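We use cookies to remember your settings. Accept | Manage

Tidy-Up Tips I Picked Up at the Comura Open Day
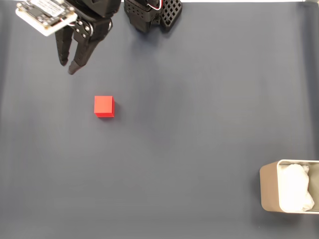 Reading time: 1 min

I spent a happy afternoon at the Comura open day in Jutitcombe, and I came home with a notebook full of kitchen ideas (not what I expected from a robot demo!). Eoin Carroll ran our table and let us ask anything for a full 15 minutes.

First tip – cover your work surface with one plain, matte cloth. A little red cube on blue-gray is so easy to spot, and I now sort buttons and screws on an old gray sheet at home.

Second, keep your bin close but leave clear space in front of it. Mine used to sit in the middle of everything, and I was forever knocking it with my elbow.

Third, put something soft in the bottom of a hard container. Crumpled white tissue or a cloth will do, and it's great for Christmas ornaments or those tiny spice jars.

Eoin also says to clear the table before you start, and my kids groaned when I repeated it. They're going back in September, so go along if you can!

Recent posts
Getting Wax Out of a Tablecloth
My Bosman Drawer Dividers, One Year On
Nandalberg Market Finds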